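Moser 400 Table Linen

Woven tablecloth fabric for restaurants, canteens and rental stock. Supplied by Tinico as cut and hemmed cloths or as uncut rolls.

Fabric
The Moser 400 is a plain weave in a cotton and polyester blend. Yarn is dyed before weaving, so color is the same on both faces. The cloth has no coating and should not be used as a wipe-clean surface. Standard colors are white, sand, light blue and slate. Samples are sent on request and must be viewed in daylight, as the sand shade reads darker under warm lamps.

Hems
All four sides are folded twice and lockstitched. Corners are mitered on square and rectangular cloths. Round cloths have a narrow rolled hem and take an extra 4 working days. Fruit juice and tomato stains should be rinsed in cold water before the first wash.
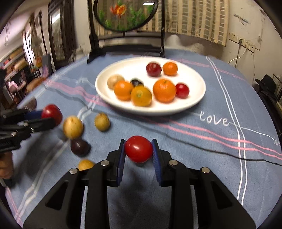
Washing and pressing
Wash with like colors. Do not use chlorine bleach on light blue or slate. Remove from the dryer slightly damp and press on the reverse. Allow for 2 percent shrinkage in length after the first wash.

Ordering
Cut cloths are packed 16 to a carton. Part cartons are not sold. Rolls are cut to order and cannot be returned. For matching napkins, see Pevano. For padded underlay, see Rutkowska.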